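Home | News | Events | Members | Contact

Getting ready for the fall repair evenings

July 18, 2025 — by Montri Thongsuk
2 min read 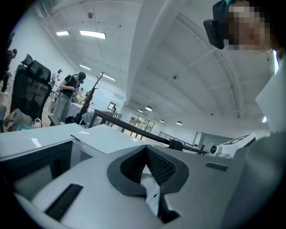
Pētersons wrote in to ask whether the repair evenings could start later, saying that six o'clock is hard for anyone coming off the Rillau bus and that last season half the lamps were already spoken for by the time they got in the door. A fair point. From the first session in the fall we will open at 6:30 and close at 9.

The other change is to sign-up. In May we took 70 items over the month and sent 9 home untouched when the evening ran out. To keep that from happening again, each household may bring two items per session. Put your name and the item on the sheet at the Skara Street library desk, or phone the desk during opening hours. Walk-ins are still welcome after eight if a bench is free.

Please bring the power cord, the battery and any loose screws along with the item. A toaster without its crumb tray is fine. A sewing machine without its foot pedal can't be tested, and we had three of those in the spring. Empty vacuum bags at home.

We can't take microwaves, gas heaters or anything with a cracked screen. Bicycles have their own evening in the yard on Lullska Lane, and the dates are on the library door.

Parts are charged at cost. The work is free, but there is a jar by the coffee, and last season it paid for a new soldering iron and 72 assorted fuses. We are short of small hose clamps, lamp holders and good thread in dark colors. If you have any of these in a drawer, leave them at the desk in a bag marked "repairs."

Two of the sewing benches still need someone for the later half of the evening. You should be able to replace a zipper and thread more than one kind of machine. Leather and upholstery go to the bench near the window, where the heavy machine has been serviced and has a new belt.

Items left over from the spring are on the lower shelf in the back hall — please collect yours before the first session.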